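Sukthorpe Home and Interiors Fair
A visit, 18th December

I went to Sukthorpe with a low opinion of interiors fairs and a return ticket for the early train. The opinion has shifted a little. I missed the train.

The fair is held in the old corn hall behind the bus station, and this is its second winter. The organisers had promised 144 exhibitors. I don't doubt that many paid for a place on the list, but several were sharing a trestle, and one turned out to be a rack of leaflets for another one. Entry was £12, which bought a paper wristband and a tote bag containing a pencil and a voucher for underlay.

Most of what was on show was wallpaper, or wanted to be. There was peel-and-stick wallpaper, wallpaper you paint over, wallpaper for ceilings and a grey felt that the man selling it called "wallpaper for people who've moved on from wallpaper". I asked him what it was like to clean. He said it didn't really get dirty. It was already dirty along the bottom.

The largest stand belonged to Isodura, who sell a backing sheet that goes up before the paper does. The claim is that it hides bad plaster, cuts noise from next door and keeps a room warmer, and comes off in one piece when you move out. I have lived in four rented flats and have never known anything come off a wall in one piece. Isauro Salinas, who was running the demonstration, was patient about this. He peeled a strip from a painted board and the board looked fine. I asked how long the strip had been up, and he said since that morning. I asked what happened after five years, and he said the product was new.

To be fair to him, he didn't pretend otherwise. He also told me the noise claim was measured with a solid brick wall behind it, and that I'd notice less on a stud partition. That was more than I got from the leaflet, where the small print says the sheet will reduce household noise by "up to 2 levels". Neither of us could say what a level was.

I had better luck at Skeltach, a small printing firm with a stand near the toilets. Saron Demissie had brought rolls rather than boards, and would unroll anything you pointed at. This matters more than it sounds. Nearly every other stand showed its papers as squares the size of a tea tray, and you can't judge a big pattern from a square. A leaf that looks restrained in a sample book can be taller than a child once it is up. She showed me how far one of her designs runs before it repeats, and how much of the roll you throw away in matching it at the seams. On a chimney breast it was not far off a third. I've never seen that on a price ticket.

Her view on paste was that most people use too much and most shops are happy to let them. She said to buy the cheap brush. I bought nothing, but I took her card, and I may ring her in January when the back bedroom can't be put off any longer.

There were two talks in the side hall. The first, on colour, was a slide show of the speaker's own house. The second was by Tonantzin Camacho and was called "Who Is All This For?", and I went in expecting to be annoyed. She spent forty minutes on the history of the border, the strip that runs round a room at picture-rail height, and why it went out of fashion so completely that people now apologise for still having one. Her answer was that borders were sold as a finishing touch and used as a way of hiding where the paper had been cut crooked. When electric light got brighter, everyone could see the crooked bit anyway. I'm not convinced by the electric light. Surely people had windows. But she had brought real pieces, some with several older papers stuck behind them, and she let us handle them, and the talk overran with no complaints from the floor.

Someone asked her about the current taste for gilt, and she groaned. There was a great deal of it downstairs. Manríquez had gone furthest, with scrolls, cartouches and leafy sprigs on most of their printed range, and Rocío Cuevas on the stand told me it was outselling the plain papers. She put this down to people being tired of beige. I put it down to the plain papers costing nearly as much and looking like primer, though I kept that to myself.

My trouble with gilt is that it wants a grand room and usually gets a box room. A vase on the wall needs distance. So does a marbled floor. Put the two together in a small space with a busy yellow paper and there is nowhere for the eye to sit down.

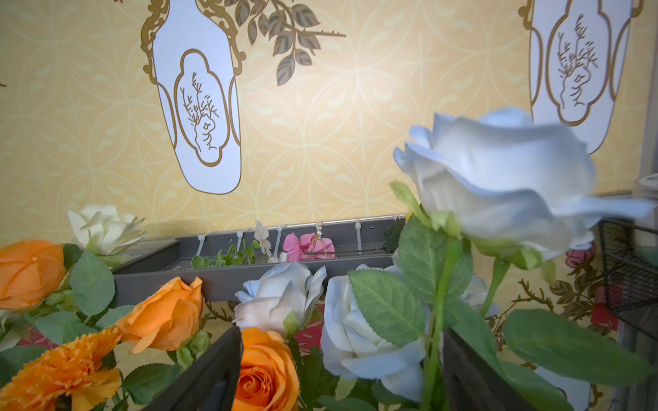
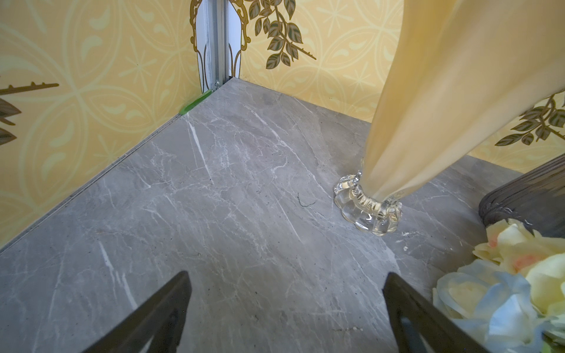

Printed vases with gold outlines in the first; grey marble pattern meeting yellow paper in the second.

Winter number, page 12

I'll admit the thin brown drawing inside the vase panel grew on me. It is a spindly tree on a rock, or it might be coral, and it is done with a lighter hand than the scrollwork round it. I'd have that on its own, in a hallway, on white. I would leave the circles and the little stars behind.

The café was run by the hall and not by the fair, so the soup was good and sensibly priced. Nayeli Quezada, who had come over from the coast to look for stair carpet, shared my table and had kept a list of every stand where she had been told a price straight out when she asked. It was a short list. Skeltach was on it, and so was the underlay people, whose voucher she said was worth having if you read the back first. I read the back. It can't be used on underlay bought at the fair.

Practical notes. The car park fills early and the overflow field was mud. Bags have to be left at the door if they are bigger than the tote. The side hall is cold, so keep your coat. Lighting in the main hall is a harsh white, and I'd not choose a colour under it — ask for a cutting and look at it at home, in the evening, with your own lamps on.

The later train was cancelled.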